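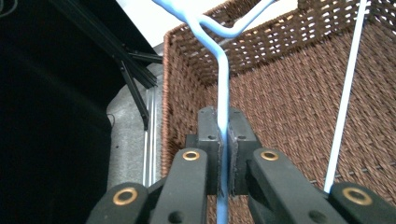

2 min read

Arncombe Hanger Handling Set - README
Last updated 2018-04-27

Welcome, and thank you for taking the time to read this before you download anything! The set holds 1093 recordings of hangers being gripped, lifted and put down, collected with a hand-held gripper at the Arncombe garment rental workroom. Of these, 1000 are meant for training and the rest are held back for testing.

Why hangers? When we asked the people at the sorting tables which part of the day they would gladly give away, hangers won easily. They tangle, they slide, and one that comes up by the stem with its shoulders the wrong way has to be turned before anyone can use it. A light blue plastic one against brown wicker is an easy thing to spot - getting hold of it neatly is another matter.

What changes for staff
The 3 sorters keep their hours and move toward mending and checking, which they had been asking for (one of them had a waiting list of zippers). Training on the Fullier arm starts in June and is paid time. Sorters can stop the arm whenever they like and don't have to write up a reason.

Folders
sabatier - plastic hangers, 2 sessions
groltbridge - mixed hangers and thin rods

Known gaps
Very few wire hangers, and hardly any with clothes still on them. We would love more of both, so please write to the workroom if you can help.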